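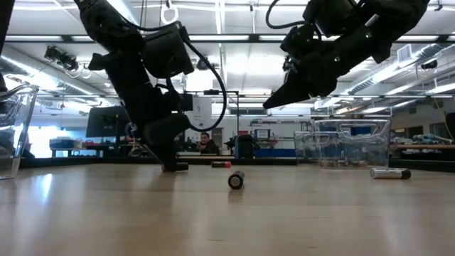 August — tinder and char cloth, second round

Picked up where Shivam left off with the char cloth tins. He had been getting cloth that was brown in the middle and fell apart at the corners, and he thought the fabric was at fault. I cut new squares from the same cotton (old pillowcase, washed twice without softener) and changed the tin. The one he used has a dent in the rim and the lid sits crooked. The Masson tin closes flat and has a single nail hole in the lid.

Put the squares in flat, not packed down, and set the tin on the camp stove at low flame. Smoke came out of the hole after a few minutes, thick and yellowish, then thinned out. Took it off when the smoke stopped, plugged the hole with a twig and left it closed until I could hold the tin in my bare hand. Shivam says he opened his while it was still warm. That probably cost him the corners, since the cloth will start to burn as soon as air gets to it.

Result: black all through, a bit limp, holds together if you lift it by one edge. Two squares near the bottom were stiff and crumbly. Next time I'll put a layer of scrap cloth under them.

Spark test, flint and steel, 100 strikes on the new cloth and 100 on Shivam's. I struck all of them, same steel. Counted only sparks that landed and kept glowing.

- New cloth: caught on almost every strike that threw a decent spark.
- Shivam's cloth: caught when the spark hit a black patch, nothing on the brown.

I didn't keep a tally of the weak strikes, so don't quote this as a rate. Anneliese wants it done again with somebody else striking. Fair enough, I get a better spark with that steel than most people do.

Tried the ferro rod on the same cloth. Works, but the rod throws such hot sparks that it would have lit the dryer lint too, so it tells us little about the cloth. Korden rod still has the black coating on most of its length. Whoever uses it next, scrape the coating off properly before you decide it's a dud.

Tinder bundles: jute twine pulled apart, 5 bundles, all with a glowing square folded into the center. Four went to flame. The last one smoked a lot and died. I'd made it too tight and had to pull it open to see the ember, and by then there wasn't one. Blow long and slow from below, and hold it up so the smoke goes away from your face. Stamatia's cedar bark shavings are still too damp to bother with. They're on the rack over the heater.

To do:

- Imelda to bring the linen scraps so we can compare with cotton
- order more jute (Prellis, the untreated kind, the last roll smelled of oil)
- repeat spark test, Anju striking
- label the char tins with fabric and burn time
- the water bucket by the back door was half full this afternoon, top it up before anyone lights anything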